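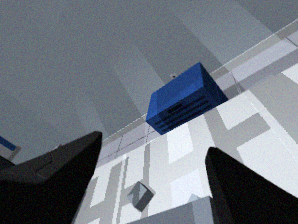
Wrist view in the Rosard sim cell: gripper open, blue cube up past the tips, small gray cube on the tiles between the fingers.

Rosard sim cell: setup and upkeep notes

Hi! I'm Ona, and I look after the simulated gripper cell we call Rosard. I wrote this so Wiroj and Saoirse can get it running without pinging me (ping me anyway if it eats your afternoon). The notes cover the cell itself, meaning the arm, the two-finger gripper, the wrist view and the tiled floor. The training code lives in the Alness folder and has its own README, which Clodagh keeps in much better shape than this one.

Getting it up

Unpack the cell folder next to Alness, not inside it. The paths are relative and I never got around to fixing that. Copy cell_default.cfg to cell_local.cfg and only ever edit the local copy. Then run start_cell and wait for the "floor loaded" line before you touch anything. If you jog the arm early, the wrist view comes up pointing wherever it likes and you'll have to restart.

The seed is 1109. Please leave it alone unless you're making a new batch, and if you do change it, write the new one in the log!

Gripper

The fingers are plain black meshes, and they take up a big chunk of the bottom of the wrist view. I like having the tips in view, so please don't move the mount back to get a "cleaner" picture. Open the gripper all the way before you save a pose, then close it and open it again. If one finger lags behind the other, the joint limits have drifted apart in the config. Paste the left finger's block over the right one and flip the sign on the axis. I've done this so many times I could do it asleep.

Camera

It rides on the wrist, so it tilts with the wrist, and the floor grid will look skewed at steep angles. Leave the noise setting on too. Tsz-kin turned it off in August to get sharper pictures and the whole batch had to be rendered again (sorry, Tsz-kin, it's in the log forever now).

Looking after it

Every 24 runs I reset the cell, clear the cache and send the arm home. Skip that and the object poses start to wander. After a reset, check the wrist view by eye before you start logging.

Known issues

Sending the arm home with the gripper closed sometimes hangs. Open it first.
The render window goes gray if you resize it during a run. Stop, restart, carry on.
Version 2 of the floor file doesn't load with the old Dandale configs. Saoirse has a converter, ask her for it.

Edits are welcome, just put your name in the log next to whatever you changed.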